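Workroom Notes: Block Cushions in the Patterned Cover

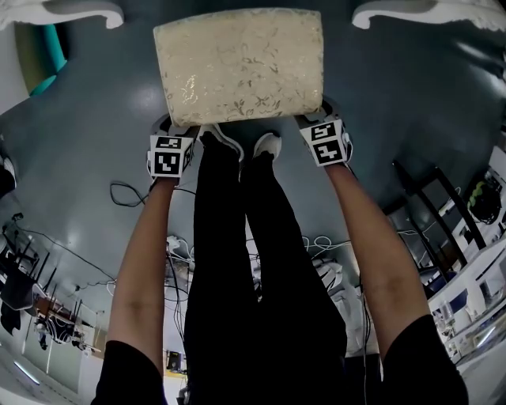
2 min read

The floral cover on a cream base is now the standard finish for the Munetti block cushion. The gold and silver in the pattern are faint and show best under overhead light, so check the print direction before cutting -- a reversed panel is easy to miss on the table and hard to miss on a bench.

Cut each panel 3 percent under the finished size of the foam. A cover cut to exact size goes slack at the corners after the first month of use. Corners are rounded before sewing, using the Morin template, and should stay slightly puffed once the cover is closed. If a corner lies flat, add wadding at that corner only. Do not overfill the whole block.

Carry finished blocks with both hands from below, one near each lower corner, long edge level. Lifting by the cover pulls the seam off the edge line, and it has to be steamed back.

Stack no more than 4 high on the Kanthorpe shelving. Blocks for the Skeka order are packed flat, 11 to a carton, with tissue between the patterned faces.

Chantal Boychuk has the revised cutting sheet. Sheets printed before June should be thrown out.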